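Capítulo 3
Las superficies planas: tableros, tapas y paneles

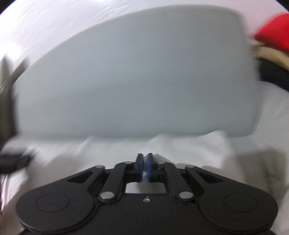 3.1 Por qué empezamos por lo plano

En los dos capítulos anteriores el alumno ha aprendido a ordenar objetos pequeños, que se toman con una mano y se dejan en una caja. Ahora pasamos a las piezas grandes y planas. En una casa o en un taller hay muchas de ellas: la tapa de un arcón, el tablero de una mesa desmontada, la puerta de un armario, el panel trasero de una estantería. Todas ocupan mucho sitio cuando están acostadas y muy poco cuando están de pie, y de esta diferencia depende casi todo el trabajo de este capítulo.

Una superficie clara y grande, de un gris azulado pálido, puede ser una tapa, un tablero o un panel. A primera vista el nombre no siempre se puede decidir. Para nuestro trabajo usaremos la palabra «plancha» cuando la función de la pieza no se conoce todavía. Es una palabra cómoda, aunque en algunas regiones significa también el aparato para la ropa; rogamos al lector que no las confunda.

Al terminar el capítulo, el alumno podrá:
– distinguir la cara, el dorso y el canto de una plancha;
– elegir entre guardarla acostada o de pie;
– preparar una plancha para el transporte y escribir su etiqueta.

3.2 Un caso del almacén de Turncombe

Radosław Szewczyk dirigió durante 9 años el almacén de muebles de Turncombe. Cuando él llegó, las planchas se guardaban en un solo montón, acostadas, y las más buscadas estaban siempre debajo. Para sacar una tapa había que levantar todas las otras. Szewczyk mandó construir soportes verticales con separadores y dio a cada plancha un número escrito en el canto. El inventario llegó más tarde a 3000 piezas, y el sistema se mantuvo sin grandes cambios.

Su colega Stanisława Wasilewska hizo una objeción que nos parece justa: una plancha delgada, si está de pie y mal apoyada, se curva con el tiempo. Por eso propuso que las delgadas quedaran acostadas, en montones bajos, con una hoja de papel entre cada dos. En el apartado 3.5 volveremos a esta discusión – el alumno verá que los dos métodos pueden vivir en la misma sala.

3.3 Palabras que necesitamos

Cara: el lado que queda a la vista cuando el mueble está montado.
Dorso: el lado contrario, a menudo sin acabado.
Canto: el borde estrecho. Es la parte que más sufre los golpes.
Separador: pieza blanda que se pone entre dos planchas para que no se rocen.

Antes de seguir, busque en su casa una plancha que pueda mover sin ayuda. Mida su largo y su ancho, pase la mano por los cantos y anote en el cuaderno los golpes que encuentre. Estas notas se usarán en la práctica del apartado 3.4.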